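Ticket 1636 – Lane closure notices not publishing to road conditions map
Status: Resolved
Priority: Medium
Reported by: Urkdale Roads and Drainage
Assigned to: Kwame Owusu

Problem
Crews working on the Agyeman Road resurfacing entered their September lane closures as usual. The notices show as "approved" in the works calendar but don't appear on the public map. Closures for the Tanska Bridge deck repair are fine.

Log

8:40 am – Confirmed. The Agyeman Road notices have an approval stamp and no map reference. Asked the depot not to re-enter them.

9:15 am – Cleared the map cache and republished. No change.

10:05 am – Checked the nightly export. It stops at row 135, the first Agyeman Road entry. Tanska Bridge sits above that row, so it gets through.

10:50 am – Row 135 has the posted speed typed as "50 km/h" in a field that takes numbers only. The import rejects the row and drops everything after it without an error message.

11:30 am – Changed the field to 50 and reran the export. Six closures appeared on the map. The detour via Warnano Street was drawn in the wrong direction – start and end points had been swapped on the form. Corrected and checked against the traffic control plan.

1:20 pm – Depot confirms the map matches the signs on site. Message board wording unchanged.

Resolution
Data entry error in the speed field. The form now refuses letters there. A separate request has been logged to have the import skip a bad row and email the help desk, as it shouldn't cancel the rest of the file.

Still open
The colour for "local traffic only" is hard to tell from "closed" on a phone. Moved to its own ticket.

Attachments (4)
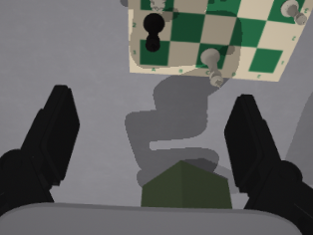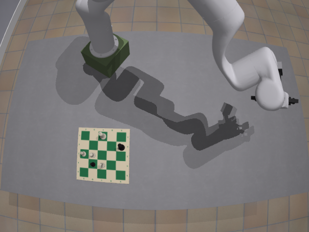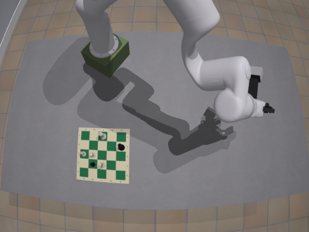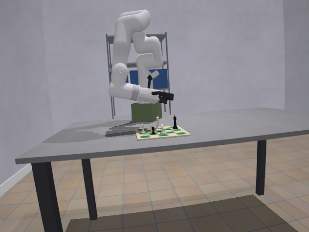
Urkdale Public Works – Road Information Systems

Replies to this ticket go to the help desk queue. To reopen it, quote 1636 in the subject line and include the street name and the time you last checked the map.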